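Teaching two arms to pass a phone: our project report
Kawaguchi Lab placement, February

What we wanted to do

Our group picked the handover task, mostly because it sounded easy on the sheet (it was not!). One arm picks a phone up off the table, brings it over to the middle, and the second arm takes it and puts it down somewhere sensible. A person can do this half asleep. The plan was to drive both arms by remote control, record everything, and then train a policy on the recordings using Terkari, the software the course already had set up for us.

How the driving works

You sit at the desk with a pair of leader handles and the real arms copy whatever your hands do. I did most of the left arm and my project partner did the right, and we swapped after lunch because my shoulder gets sore. There is a small delay, and for the first afternoon I kept overshooting, stopping, and overshooting back the other way. We threw all of that day's recordings out. After that we agreed a rule that whoever is holding the phone stays still and the other person does the moving, and things got much calmer.
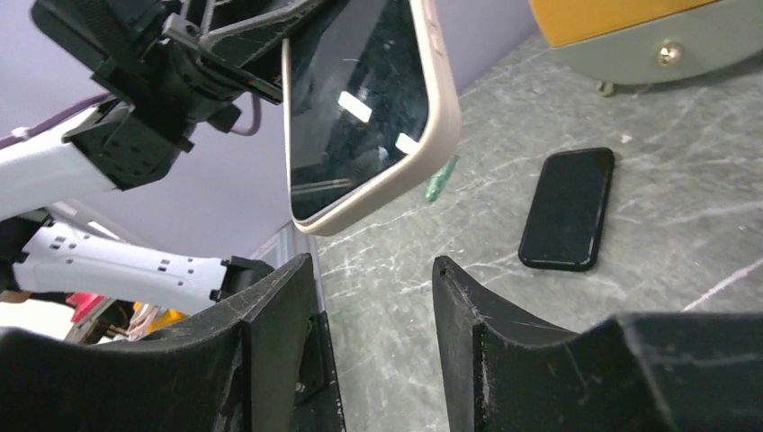
The other thing that took ages was the angle. If you hold the phone flat, the receiving fingers have to come in very low and they scrape the table. If you tilt it, there's a nice free edge to aim for, but the grip has to be firmer or it swings. We ended up writing the tilt on a sticky note and trying to match it by eye, though I'll admit my version and my partner's version of "a bit tilted" were quite different when we played them back. I think that variety helped the policy in the end, but we didn't test it properly so I can't claim it.

What we recorded

We kept 264 demonstrations. Each one starts with the arms parked and ends when the phone has been let go. Shiny screens were a pain when we looked back through the wrist camera recordings, as the ceiling lights show up in the glass and move about when the phone does. I wanted to stick matt film on everything but we ran out of time.

Results

We ran the trained policy 35 times. It did the pick-up nearly every time and then got muddled at the handover, usually by closing the second gripper too early. I had trained it wrong the first time (I'd left the gripper signal out of one arm's data, very embarrassing) and the numbers in the Jonovis spreadsheet are from the second go.

If we did it again I'd want 3 people, one on each arm and one just resetting the table.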